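Jobs & Calls | Robotics
14 shares · 3 comments

Hiya! I'm looking for someone to help me sort out next year's kit budget at Plendell, and I'd love it to be a person who has bought gripper parts before (or at least moaned about the price of them). Pads are my big headache. Once they fray and start to peel like the one on the right, I need spares in the cupboard!
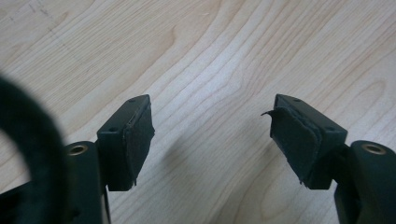

Somerier, January

It's paid, one day a week, Tuesday if you can. You'd get quotes, chat to suppliers and help me and Jarmo Rissanen plan 200 finger pads and a few arms. Send a short note to Jérémie Bodin, ref 535.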